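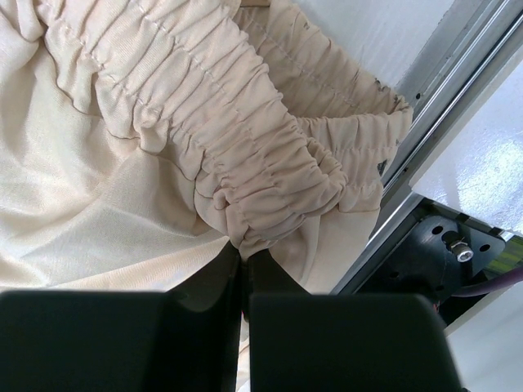
According to one reader of the entry, the Amatum Short Film Prize should be listed as a regional award, as only films shot within a day's drive of Doucet could enter at first. The rule was dropped later and the entry now says "open".

The prize is given each April for a fiction short of up to 9 minutes. Run by Drement Pictures, a small production house. Winner gets a cash sum of $500, a screening on the closing Sunday and a loan of sound gear for the next project. No runner-up prize.

Entries are watched by a jury of six, mostly editors and local theater people. Scoring is done blind, titles removed. Comedies have done well, documentaries not allowed (see Fiturum, the sister event for non-fiction).
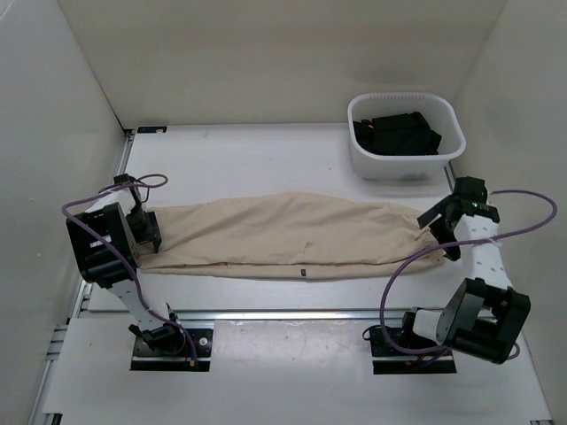 Screenings take place in the old Doucet Playhouse, 494 seats, balcony closed for the late show. Tickets sold at the door only. Films run in one block with no intermission, then the jury reads out its decison from the stage.

Early winners were mostly black and white two-handers. Later ones more varied, incl. a musical set in a bus depot and a ghost story with almost no dialog. Some of the shorts were later shown on local TV, though a full list of thier air dates is missing.

Category: Short film awards | Film festivals by town
Shares 6 | Comments 9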